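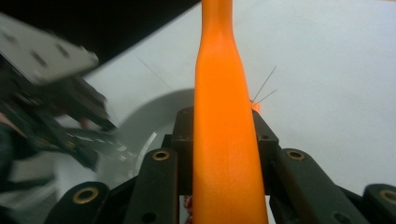 Orange. Very orange.

Quick one, dinner's on. We've been in the Korno apartment since October and I have finally stopped buying things for it. Spent 140 on curtains and then 139 on different curtains. Don't ask. The first pair were too short by a hand and the store wouldn't take them back.

Moving to a smaller place is mostly arguing about drawers. Chun-yin Kong came by to help and put everything I own into piles, keep, give, why. The why pile won. Two can openers, a fondue set, my aunt's napkin rings. Gone, teh lot of it.
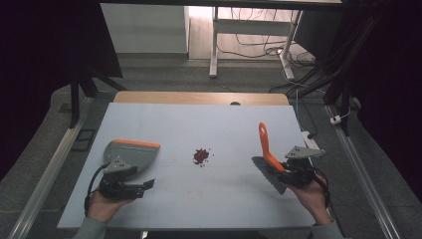 Dustpan and brush, gray and orange.

Still no vacuum. Looked at one, more than 1,000 and it weighs as much as a dog. Sweeping is fine. Sweeping takes four minutes in a place this size.

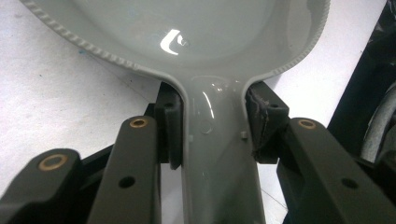 The kitchen drawer is the last fight. It sticks, it's shallow, and whoever built it hated ladles. I've decided only stuff we use every week gets to live there. Spoons with a beaded rim like this one stay, I like the bumps under my thumb. Everything plain can go to my sister, she has teh space.

Ok the rice is boiling over. More when the shelves are up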